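Tretmont Chronology
Litigation timeline software for small and mid-sized firms

Tretmont Chronology replaces the case spreadsheet. It takes the documents, deposition transcripts and correspondence in a matter and keeps them in one dated record that everyone on the team can search, sort and cite from.

Most firms that come to us already have a chronology of some kind. Usually an associate built it in a spreadsheet, and it has grown to several tabs that only that associate understands. Tretmont imports those files as they are. Columns are matched to our fields during import, and anything that does not match is kept as a note on the entry.

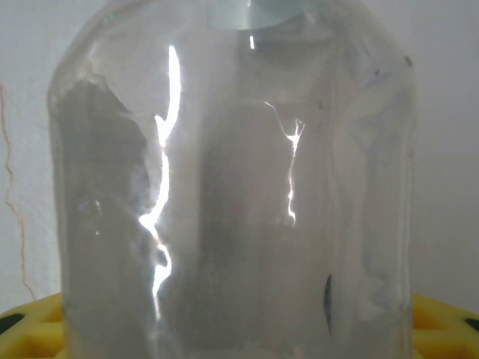
Each entry holds a date, a short statement of fact, the people involved, the issues it relates to and at least one source. Sources link to the page and line of the document. If a date is uncertain, you can enter a month, a range or "before" and "after" — the entry will still sort in a sensible place.

What's included

Document viewer with highlighting and page-and-line citation
Transcript import for the common court reporter formats
Issue and witness tags, shared or private
Bates number lookup
Export to Word, PDF and Excel
Privilege flags that carry through to exports
Audit log of every change, by user

Working with transcripts

Rough and final transcripts can be loaded side by side. When the final arrives, Tretmont moves your highlights over and lists any passage where the wording changed enough that the citation should be checked. The list can be assigned to a paralegal from the same screen.

Witness outlines are built from the same entries. Pick a witness, choose the issues and the program produces an outline with the cited pages attached as exhibits. You can reorder it by dragging. Changes to the outline do not alter the chronology.

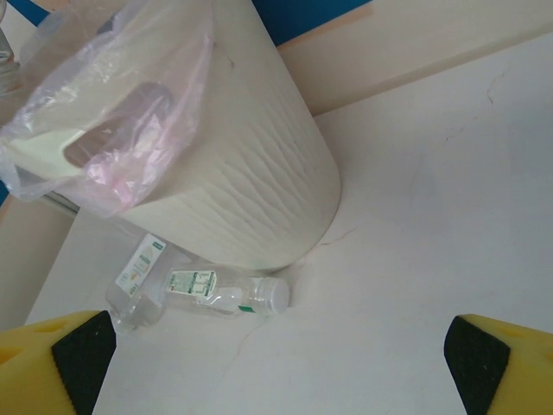

Outside experts and co-counsel can be given guest access to a single matter. Guests see only the tags and documents you release to them, and their access ends on the date you set. Guest seats are not billed.

Storage and security

Matters are encrypted in storage and in transit. Sign-in works with the usual single sign-on providers, and two-step verification can be required for the whole firm. When a matter closes, you can download the full record or move it to archive. Archived matters are read-only and can be reopened by an administrator.

Plans

Single Matter — $1,398 per year. One active matter, up to 50 GB of documents, 2 user seats.
Practice — $1,887 per seat, per year. Unlimited matters, shared templates, phone support.

Both plans include import of existing spreadsheets and one training session by video. Government and legal aid offices should ask for the separate price sheet.

Add-ons

Gririne connector: copies new documents from a Gririne review workspace overnight.
Bako exhibit stamps: applies exhibit stickers and numbers on export.

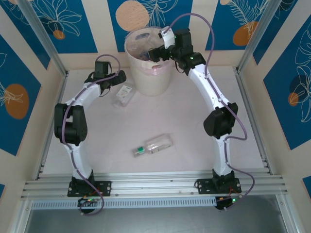
Two robot arms mounted on an aluminum rail

Requirements

A current version of Chrome, Edge, Firefox or Safari. There is nothing to install. The Excel export opens in Excel or any program that reads .xlsx files. Tablets are supported for viewing and highlighting, but outlines must be edited on a desktop or laptop.

Ordering

Request a quote or start a trial from your account page. Trial matters convert to either plan without reloading documents. New accounts requested after 3 p.m. are set up the next business day.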